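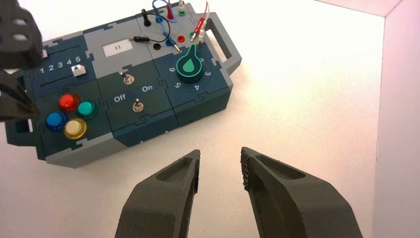 Issue 6, p. 14

TOOLS ON TEST: Skevberg 900 bench multimeter

Had this one on the bench since February. Short version: good meter, bad leads, buy it if you fix stuff at home and don't need the fancy logging.

What you get. Meter, one pair of leads, a fuse, a manual in tiny type. No case. The Predport has a case and costs less, so that stings a bit.

Setup. None really. Batteries in, turn the dial, done. Battery door is held by one screw and the screw is soft. Mine is already half chewed up. Use a driver that fits.

Display is the best part. Big digits, decent backlight, stays on long enough to finish what you're doing. My old Berisha used to go dark right when I had both hands full. Viewing angle is fine from a chair, less fine standing up.

Continuity beep is quick. Loud too, maybe too loud for an apartment at night. No volume setting. Tape over the hole works.

Accuracy: checked it against a reference resistor, 1000 ohm, and it came up 1000 and sat there. Swapped leads, same thing. Small voltages drift a little for the first few minutes then settle. Let it warm up. I didn't test high current, I don't do any of that work and wasn't going to start for a review.

The leads. Stiff, springy, they push the meter across the table. Tips are too fat for small test points, I slipped twice and shorted something on a doorbell board (my fault, but still). Put a set of Pamico silicone leads on it and it's a differnt tool. Budget for those.

Dial has a nice firm click. Off is at both ends, which I like. Diode mode is hidden behind a second press of the yellow button and I forget every single time.

Auto range is slow on capacitors. Really slow. You sit there. Manual range fixes it but you have to know what you're looking for first.

Logging: there's a memory, it holds 1264 readings, and getting them off the thing means installing software that crashed on my laptop both times. Gave up. If logging matters to you get something else.

The stand on the back is thin plastic. Hasn't snapped yet. It will fold up if you press the buttons hard, so hold teh meter with your other hand.

Good: display, dial, steady readings
Bad: leads, software, no case, that screw

Would I buy it again? Yeah, on sale. At full price I'd look hard at the Predport first.

Next issue: cheap soldering irons.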